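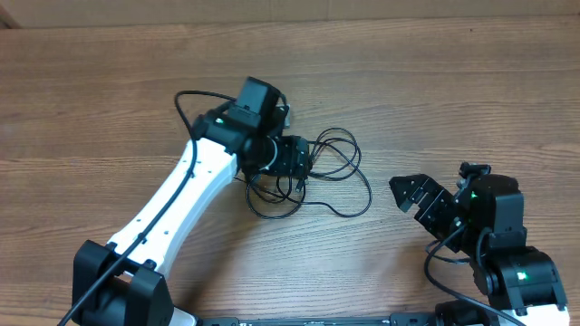 Step 3. Setting up the cable exercise on the Luro two-arm kit

Print this page | E-mail this page

The cable exercise is supplied with every Luro kit and should be attempted once both arms have been calibrated. It requires a clear tabletop and one thin black cable.

Lay the cable between the arms in loose, overlapping loops. Do not knot it. Bring the left gripper over the tangle and leave the right gripper a short distance from the nearest loops, pointing towards them. Check that the thick cable on each arm can move freely before any motion is started.

Set the speed to 20 per cent for the first 3 attempts. Users may then raise it in steps, to a limit of 330 millimetres per second — the Santon controller will refuse any higher value. Keep hands off the table while either arm is moving.

Replacement cables may be ordered from Kerekes in packs of 16. Orders placed in December are sent out in the new year.

Comments

Magdolna Kiss: Our right arm stopped short of the loops until we calibrated it again. The page on calibration ought to be linked from this step.

Evaristo Testa: Does the speed limit also apply to the older Trukano controller?

Magdolna Kiss: It does on ours, after the update.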